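Teaching a Two-Armed Robot to Tidy a Table: Our Shared Workshop Build

Project report by Danica Bartoš and Bohdana Karpenko

What we set out to do

We wanted to build a robot with two arms that could pick up small things from a table and put them somewhere sensible. Neither of us had made anything bigger than a line follower before, so this was a big jump, and we loved nearly every minute of it! The mechanical work happened at Tistov, the shared workshop near our college, where students can rent a bench and use the lathe once they have passed the safety test. The software mostly got written at Danica's kitchen table.

We called the project Nistalero. It has to be called something when you are shouting at it across a workshop.

The base and the arms

The base is a wheeled platform we bought second-hand and stripped down to the motors. We made new mounting plates for both shoulders and got them wrong the first time (the holes were mirrored, and it was Danica's drawing, and she would like it recorded that Bohdana checked it). The second pair fitted with a bit of filing.

Each arm ends in a gripper that opens and closes with one small motor. We tried rubber pads on the fingers, then foam, then rubber again with grooves cut into it. Grooved rubber won easily. A pencil stays put in it even when the wrist turns over, and the foam had started to crumble by then anyway.

The motor controllers came from Pešek, a small electronics shop that let us swap one after we wired it backwards. Cables run inside Fletex sleeving, which is stretchy and a bit of a pain to thread, but we had no snagged wires after we fitted it.

Moving the work into simulation

By April we had two arms that moved and one very scratched bench. Every mistake in the code meant a bump, and every bump meant an evening with the hex keys. So we built a virtual room with a model of the robot in it and did most of the testing there. Best decision of the whole project!

We could run 1,000 attempts overnight and read the log over breakfast. By the end we had done 3,000, and the code that came out of it was so much calmer than what we started with. Our early version swung both arms at once and had them tangled up in each other straight away.

The room is furnished like somewhere a person might live, with a long wooden table, chairs, a floor lamp and a window. We wanted things to steer around. The view we worked from most looks out over the robot's own white body, with a gripper on either side and the table ahead, and the sheet of paper on the near part of the table became our favourite target. Paper is horrible to pick up. It lies flat and there is nothing to grab, so the fingers have to slide it to the edge first.
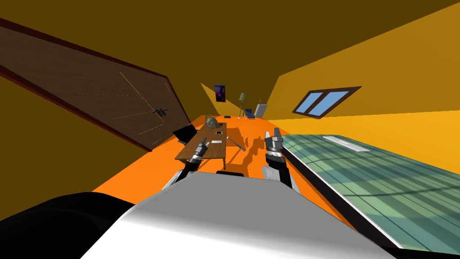 Problems we ran into

Tilt. Our first camera code assumed the horizon was level. With the view leaning over steeply, the table comes out as a diagonal and the old code had no idea where its edges were. Bohdana rewrote that part to work out the floor plane first and find the table after that. It took her 13 evenings.

Chairs. Chair backs close to the table kept being treated as part of it. We added a height check, which sorted most cases.

Long thin things on the floor. The stick-like object lying beside the table was easy to confuse with a shadow, and there are plenty of shadows under there. We still don't have a good fix. At the moment the robot keeps well clear of anything dark and narrow, so it sometimes takes a very long way round.

Glass. The green glass tabletop shows bands and reflections that our edge finder took for real edges. We ended up marking that area by hand as a place to avoid.

Still to do

The real arms need stiffer wrists before we trust them with the paper trick. We would also like the two grippers to share a job, one holding and one sliding, and Bohdana has a half-written version of this that works when the object is a box. The drawings for the shoulder plates are in the folder at Tistov, second version only. Please don't use the first.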